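Search tickets

Ticket 839: Memory insertion results differ between labels and wrist footage
Queue: Plodero / assembly learning
Opened by: Sorcha Tully
Status: Open, again
Priority: Medium (was High until I shouted less)

Problem

The policy trained with the force-dropout method scores worse than the one trained without it, which is the reverse of what our draft says in its second paragraph. The draft is with Heffernan. I would like to know which of the two is wrong before Heffernan does.

For whoever picks this up cold: force dropout means we blank the force signal for random stretches of training, so that the policy has to use the cameras for the approach and only trusts force once the module meets the slot. The task is picking a memory module off the parts fixture and putting it into a desktop board. Baseline and dropout policies get the same demonstrations, the same fixture and the same case.

Tried so far

Re-ran the evaluation script on the old logs. Same answer, same face on me.

Swapped the Posine checkpoint for the one before it. The scores moved a little in the wrong direction, so I put it back and told no one until now.

Checked that dropout was switched off at test time. It was. I had rather hoped it wasn't, as that would have been a one-line fix and an early lunch.

Restarted the logging machine. This is listed for completeness and to save somebody suggesting it.

Update, 11.20

Went through the episodes by eye instead of trusting the success label. The label comes from the Drestell script, which calls an insertion good when the gripper is open and the arm has gone back above a set height. You may already see the trouble. An arm that lets go of a module in mid-air and retires upwards with great dignity passes both tests.

Fixed view and wrist view from the same session:

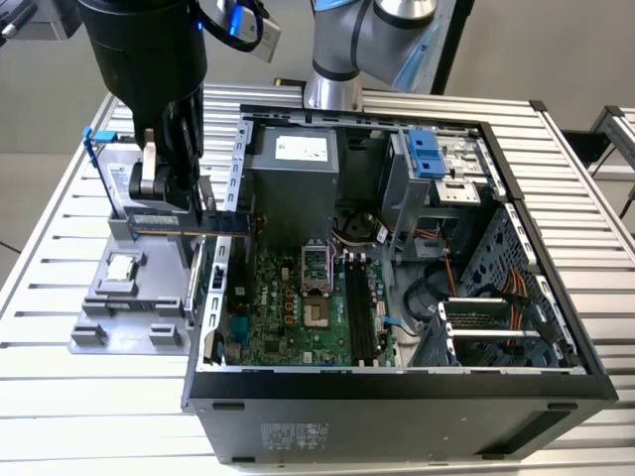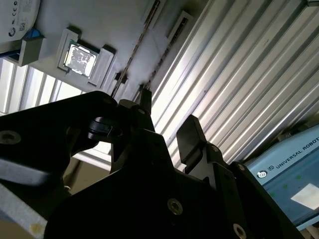

The baseline policy does precisely this in 29 of its episodes. It reaches the board, pushes, gets a force reading it dislikes, opens and goes home. The script gives it full marks. The dropout policy is more stubborn. It keeps hold, backs off slightly and tries again, and if it runs out of time with the module still in its fingers the script marks it down as a failure. That part is fair enough, but it means one policy is being punished for carrying on and the other is being paid for giving up. I have worked in places like that.

Proposed change

Stop using gripper state as evidence of anything. Label success from the fixed camera at the end of the episode, with both memory latches closed and the arm out of the way. Where the arm blocks the slots, mark the episode "unclear" and leave it out of the headline score, but report it in the table. No promoting unclear episodes to successes because the approach looked nice.

I'd also like to split failures into 4 kinds: missed pick, missed slot, partial seat, timed out holding. At present they all go in one bucket called "fail", and the bucket is no help when you are trying to work out whether force dropout is doing the thing we claim it does. My guess is that it helps with partial seats and does nothing for missed slots, which are a vision problem whatever we do to the force channel.

Update, 15.45

Relabelled 3 batches by hand. Dropout now comes out ahead of baseline, though by less than the draft says, and I don't trust the gap until the rest is done. The missed slots are level between the two policies. Partial seats are lower with dropout. So the method survives, in a smaller coat.

One new oddity. A few episodes have wrist video that lags behind the force log, enough that contact shows up in the numbers before the fingers have got there on screen. It doesn't touch the end-of-episode label, but it does touch training, and both policies saw it. Opening a separate ticket so this one can be closed at some point in my working life.

Still to do

Relabel the remaining batches.
Change the Drestell success rule and keep the old one under a different name, as the earlier table was made with it.
Re-run the baseline with a fresh seed.
Ask Heffernan to stop reading at the first paragraph.

Leaving this open and assigned to me. Please don't merge anything into the evaluation branch until the relabelling is in.

S. Tully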